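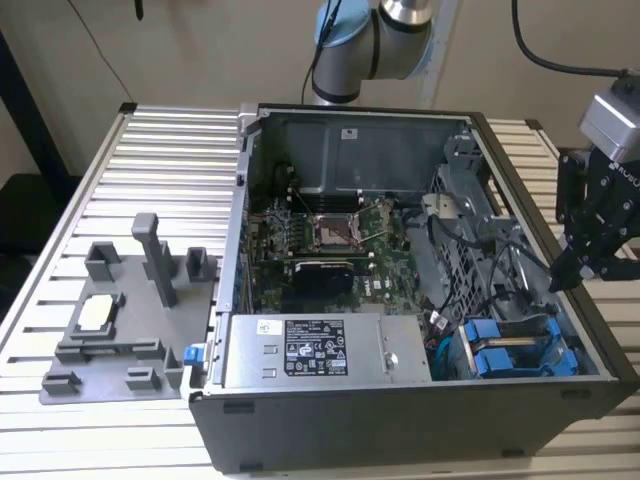 Owner questions: the Denska Lorano, its screen and its software

Zonura Motors, Amoah Road
Last updated 29/09/2024

Welcome, and thank you for stopping by! We get a lot of phone calls about the Lorano, most of them from people who love the way it drives and are a little less sure about the big screen in the middle of it. Delia Rusu, our service manager, has been writing down what callers ask and what we tell them, and over time her notes have grown into the page you're reading now. Have a look through, and if your question isn't answered, please do call or come by the service desk. The coffee is free and usually fresh.

How do I know which software my car has?

Tap the little car symbol at the bottom of the screen, then Vehicle, then About. The top line is the software for the screen itself (maps, radio, phone connection) and the line under it covers the rest of the car. They are numbered separately, so don't worry if they don't match. If you're calling us about a problem, it's a huge help to have both numbers written down before you pick up the phone.

Do I have to come in for every update?

No, and we hope that's good news! Most updates for the screen can be done in your own driveway over your home wireless network. The car will put up a message asking when you'd like to install, and you can choose a time at night if that suits you better. Updates to the brakes, the steering or the charging system are done here with the car plugged into our equipment, and for those you'll get a letter and an email from us with a few appointment times to pick from.

How long does it take, and can I drive while it's going on?

A screen update usually needs roughly 20 minutes. You can't drive during the install, and the car will not let you shift out of Park until it has finished, so please don't start one when you have to leave for school pickup. A workshop update takes longer, mainly for the checks we run before and after. Plan on leaving the car with us for the morning. We have two loaner cars, and they go fast, so mention it when you book.

The update stopped halfway. Have I broken something?

Almost certainly not, so take a breath. The Lorano keeps the old version until the new one is completely installed, and if the wireless signal drops or the battery gets too low it simply goes back to what it had before. Lock the car, walk away for a while, then unlock it and look at the About page again. If the screen stays dark after that, hold down the volume knob until you see the Denska logo, and let go. Still dark? Call us, and we'll talk it through with you. The car can normally be driven with the screen off, but you'd be without the backup camera and the heater controls, and we would much prefer to come and get you than have you backing out onto a busy road.

My phone used to connect and now it doesn't. What changed?

Quite often it's the phone that changed. Phones update themselves overnight, and afterward the two need to be introduced all over again. Delete the car from your phone, delete the phone from the car, and pair them fresh. You have to do both halves. Doing only one of them is the most common reason people end up at our desk looking cross. The car remembers up to six phones, so if you have a big family, clear out the old ones first.

Will my seat positions and radio stations be saved?

Your seat and mirror positions, yes. Radio stations, home address and recent destinations are saved too, provided you set up a driver profile. If you've been using the car as a guest all this time (plenty of people do, and it works perfectly well), those may be wiped. Setting up a profile takes a few minutes, and anyone at the desk will be happy to sit in the car and do it with you.
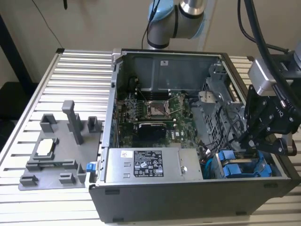

Page 2 of 4

Does an update change my driving range?

It can change the number on the dash, and this is where we get the most worried calls. The range number is a guess that the car makes from your recent driving, the temperature and how much you use the heater. After certain updates it forgets your habits and starts again from a cautious guess, so you may see a lower figure for the first week. The battery holds what it held before. Drive as you normally do and let it learn you again. In December, of course, the number will be lower whatever you do, and warming the cabin while the car is still plugged in makes a very real difference.

Is there a charge for any of this?

Updates at home don't cost you anything. Workshop updates that Denska has asked us to carry out are also free, for as long as you own the car and for whoever owns it after you. The part you may have to pay for is map data. New maps are included for the first four years, and after that you can buy them by the year or carry on with the ones you have. Plenty of our customers just use the maps on their phones, and we're not going to talk you out of it.

I bought my Lorano used. Will I still get updates?

You will, but the car has to be moved over to your name first. Bring the registration and a photo ID to the desk and we'll take care of it while you wait. Until that's done, the messages about updates may be going to the previous owner, who has probably stopped reading them. Please also ask us to clear the old profiles. We've had people come in with a stranger's home address still set as Home, and for everyone's sake it's nicer not to have that.

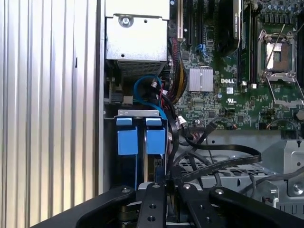 Can I have a faster computer or more memory put in my older Lorano? We hear this one mostly from people who are handy at home, and we're sorry to disappoint them. The computer behind the screen is one sealed unit, made and tested as a whole, and the only choice is to keep it or swap the entire thing. It's a different idea from a desktop machine like a Dell workstation, where you can take off the cover and there are expansion slots for cards and a pair of memory slots beside the processor socket, all meant to be got at. Inside the car's unit there's nothing for an owner to add, and opening it ends the warranty on it. If yours has become slow, bring it in before you think about spending money. A full reset and a clear-out of old profiles helps more often than you'd expect.

What if the whole unit does need replacing?

Then you'll be dealing with Mayu Kuroda at the parts desk, and you'll be in good hands. She orders the unit against your car's own identification number, so we can't hand you one off the shelf, and a used one from another Lorano won't start up in yours. Once it has come in, fitting it is a morning's work, plus some time for the screen to be matched to the car's keys. Mayu will tell you the price before anything is ordered and will check whether you're still covered. Please don't buy one online first and bring it to us in a box. We can't fit it, and it's an unhappy conversation for both sides.

Can I turn off the warning sounds?

Some of them. The lane reminder and the speed chime can be made quieter or switched off under Settings, then Driving, then Sounds, though the car turns the lane reminder back on every time you start it. The seat belt chime stays, as does the one for an open door. If you're hearing a chime you can't place, note what you were doing and what came up on the dash, and tell us. A short video taken by a passenger is wonderful to have.

Can I go back to the old version if I don't like the new one?

We wish we could say yes. Once an update has been installed all the way through, it can't be reversed, at home or here. What we can do is help you find the things that moved. After the last big one, the heated seat button went into a menu, and we heard about it! You can drag it back to the bottom row by holding your finger on it until it shakes, and then it stays there.

Who do I talk to about something else?

For anything to do with how the car drives, charges or behaves, ask for Delia at the service desk. For parts, mats, roof bars and replacement keys, ask for Mayu. If you leave a message, please include your license plate and the best time to reach you, and one of us will call you back.

Next page: Charging at home and on the road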